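Course notes > Automation and Work > Week 4: Can it do the chores yet?

Short answer for anyone skimming before the tutorial - a few of them, slowly, if you tidy up first.

I set the Morgan reading because it splits chores into carrying jobs and fiddling jobs, and I reckon that's the most useful line anyone has drawn in this field. Carrying is coming along nicely. The Lasotmont warehouse trial shifted 3,490 tubs in a month and dropped 8, which beats me on a good day! Fiddling (buttons, lids, small fasteners, the clasp on your nan's necklace) is another story. Fingers feel a part slip and fix it before you've noticed, and most machines find out when it hits the floor.

So, small metal bits and a gloved hand:

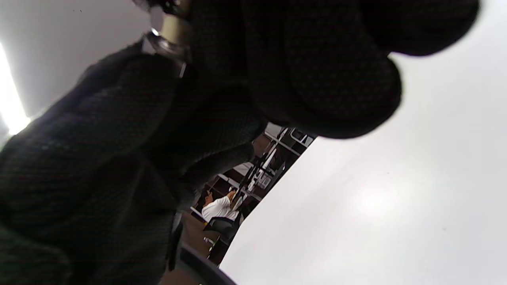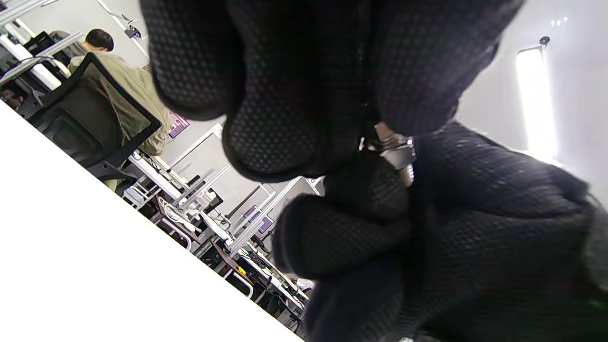 Think about what you'd have to write down to get a machine to hold a part like the one in the second picture. How hard do you squeeze? Which way is it facing? What do you do when your own fingers are hiding it? Have a go on paper, 300 words, and bring it along.

Osutberg wrote back to last year's notes that I was being too gloomy, that a shop floor can redesign the part to suit the machine and a kitchen can't, so the factory will get there years earlier. Fair point, and I've added it to the essay topics. I'd still like to see one do up a doona cover.

Related
Week 3: Why folding towels is hard
Week 5: The Skurik dishwasher project
Reading list and essay topics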